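Zundach notebook, August, Friday
Parser and save files, build 155

Picked up where the last entry stopped: the inventory bug in chapter 2. Repro is still the same. Start from a fresh save, take the lantern, go down to the cistern, type PUT ALL IN SACK. The parser reports the sack as full with one item in it. UNDO then restores the room but leaves the capacity counter where it was.

Read through the containment code for most of the morning. The counter is incremented in two places, once in the PUT action and once in the object move routine. With single objects the second call is skipped because the parent has already changed. With ALL, the list is built before the first move, so every item goes through both. Took the increment out of PUT and left it in the move routine. Sack now holds eight items as designed.

UNDO is a separate fault. The capacity counter is a global declared after the snapshot table is built, so it never gets saved. Moved the declaration up. Checked the other late globals while there: turn clock, the De Luca conversation state, and the flag for the flooded stair. The turn clock was fine. The other two were not being saved either, which probably explains the report from Osamov about De Luca repeating his greeting.

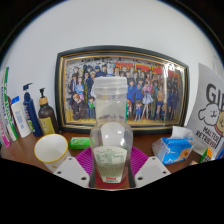

Desk, Friday.

Ran the full transcript suite after the change. 1372 commands, 2 mismatches against the reference output.

Mismatch one is at the ferry landing. The reference expects "The sack is full." after the fifth item, so the reference was recorded with the bug present. Regenerated that segment and read it by eye before committing.

Mismatch two is real. GIVE COIN TO DE LUCA now prints the response twice. Conversation state is restored correctly after UNDO, but the react-after rule also fires on restore. Not fixed yet. Workaround in the branch: the rule tests whether the turn clock has advanced. I don't like it — any action that takes zero time will skip the rule, and EXAMINE takes zero time.

Burgi Tanner asked whether old saves will load. They will not. The snapshot table is longer now and the header check rejects anything from before 155. Could write a converter that fills the missing globals with defaults, but a player in the middle of the De Luca scene would land in a wrong state with no message. Prefer the clean rejection. The error text needs rewording; at the moment it says "bad file". 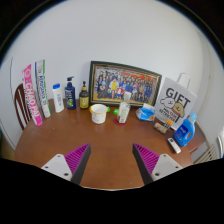 Round table, same day.

Clisumico interpreter: tested the new build there as well. Loads, plays through to the end of chapter 2, and the status line wraps correctly at 40 columns. Save and restore work. Multiple UNDO stops after one step, same as before, limit is in the interpreter.

Open items:
React-after rule firing on restore.
Wording of the save rejection message.
TAKE ALL FROM SACK in the dark still lists objects the player cannot see. Did not look at it today.
Ask Burgi for the Osamov transcript, need the exact command before the repeated greeting.

Branch pushed at 5:40, not merged.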